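I want to make the case for washing dishes by hand, at night, with the radio on, and I want to make it as somebody who owns a perfectly good dishwasher. It's a Clindex, it came with the apartment in Roy, and it has 2 racks and a little door for the soap that snaps open with a sound like a mousetrap. I use it after parties. The rest of the year it's where I keep baking sheets.

People get a certain look when I tell them this. They start in on water use, and fine, they may have a point (I've read the pamphlets, I fill a basin, I don't let the tap run). But water isn't really what they're asking about. They want to know why I'd give up 30 minutes of an evening to a job a machine will do while I sit down. My answer is that I've tried sitting down! I sat down for years. I'd load the thing, push the button, drop onto the couch and pick up my phone, and at the end of it I couldn't have told you one thing I'd looked at.

A sink full of dishes is the best thinking spot I know. Your hands are busy, so you can't scroll. Your eyes have something to rest on. The water's warm, the radio's going, and your mind wanders off the way it used to on long car rides. I've planned whole vacations over a roasting pan. I wrote most of a wedding toast in my head one December while scrubbing burned cheese off a casserole dish, and I had to run for a pencil with suds up to my elbows.

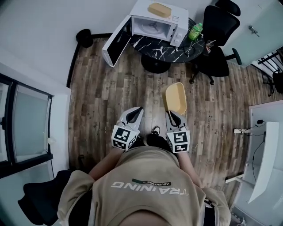

And then there's the order of it, which I love more than I probably should. Glasses first, while the water's clean. Then silverware, then plates, then the bowls, then whatever horror was on the stove. My grandmother did it that way and so did my mother, and neither of them ever explained it to me. I picked it up from standing next to them with a towel. I think a lot of what we know about keeping house gets passed along like that, elbow to elbow, and a machine that lets everybody leave the room at once takes a bit of it away.

The drying, by the way, is half the fun. Two people at a sink will say things they'd never say across a table. You aren't looking at each other, you've both got something to do, and there's a natural end coming, so no talk can go on too long. If you have a teenager, I can't recommend this strongly enough. Hand over the towel, wash slowly, and don't ask about school. By the time you reach the frying pan you'll hear about school.

I should say a word about gear, because I get worked up about gear. You need very little. I have a brush from Dorkano with a wood handle that's gone gray and soft, a stack of flour-sack towels, and a rack that drains toward the sink the way a rack should. Most racks don't! Most racks drain into a tray, and the tray grows something, and then you have one more thing to wash. The brush I'd replace tomorrow if it broke. The towels I'd carry out of a fire. They only get good after a hundred trips through the laundry, and you can't buy that. 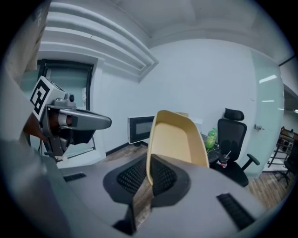 The strongest argument on the other side is about who ends up doing the work, and I take it seriously. For a very long time the sink belonged to one person in the house, and she didn't get to write cheerful essays about it. A chore you can walk away from is a different animal from one you can't. If you're feeding six people three times a day, or getting home at eleven with your feet aching, then please run the machine and go to bed. I'd run it for you.

But plenty of us do have the half hour. We have it and we spill it. I once lived above a diner called Cisitz, and late at night I could hear the dishwasher there - a person, I mean - singing along to the radio over a stack that must have run up to 200 plates. I doubt he loved every one of them. He sounded great, though, and I remember lying there with the window open, envying him a little, with my own dishes humming away in the next room.

So tonight, leave the door of the machine shut. Run a basin, find a station you like and start with the glasses. The roasting pan can soak until morning - I'm enthusiastic, but I'm not a saint.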